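Prurkitz hand teaching kit, after two months of use

I bought the Prurkitz kit to teach our small arm simple jobs at the workbench. You hold the arm by its handle and move it through the task, or you sit at the desk and drive it with the remote stick. Both ways are recorded in the same program, Wender, so you can mix them.

Teaching by hand is the better half. The handle turns easily and the arm feels light until you stretch it far out. My colleague Iolo Harries had never tried such a thing, and after 20 minutes he made a clean wiping motion along a board. The remote stick is slower to learn. There is a small delay, and near the surface I always become nervous and stop too early.

The wrist camera is included in the price, 488 dollars for everything.
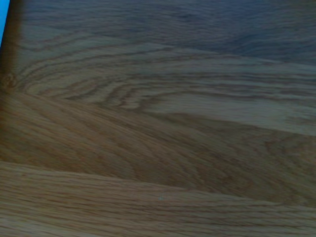
Wrist view very close to the wood. The near grain is sharp, the far part is soft.

At this distance the picture is good enough for following the grain, but I would like more depth of focus. When I drive by remote I have only this view, and it is hard to judge the height over a plain surface. I put a strip of tape on the bench as a mark and it helped me.

Wender keeps up to 3000 recordings. Deleting bad ones is tiresome, you must confirm each one separately. The manual is short and the chapter about the stick has errors. I wrote to support and got a corrected page the next morning.

I would buy it again for the hand teaching. For remote work only, I would first try the stick from Chisholm.

Crisanto Javier, Jul 30, 2026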